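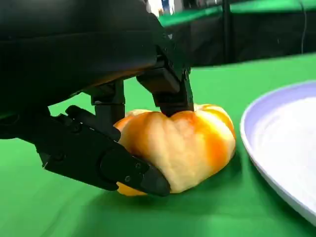

We've had the Trelik two-finger arm in the packing room at Folby for a whole season now, long enough that I've stopped jumping when it moves, so I thought I'd finally write something for anyone weighing one up for a small produce business like ours.

First, the good. It is gentle! Little ribbed squashes and pumpkins are awkward, lumpy things, no two the same shape, and I expected a lot of bruises. Once the grip pressure was set properly (give yourself a good afternoon for that) we had very few. The touch screen is plain enough that my mother could run it, and setup took us 7 days, mostly spent arguing over where the table should go.

What I care about most, though, is the people. Amarachi Adebisi used to lift and set down fruit from 8 in the morning, and by May her wrists were usually sore. She looks after the arm now, checks for soft spots and writes up the orders, and she tells me she goes home with enough energy to cook. No one lost hours over it. I will say the room is quieter, and she misses having somebody across the table to chat with, so we've moved the radio in.

The not so good: it's slow with anything flat, the manual is dreadful, and replacement finger pads cost us 100 dollars a set. Clusmont sells a cheaper arm, but we tried it and the fingers slipped.

Four stars from me, and I'd buy it again.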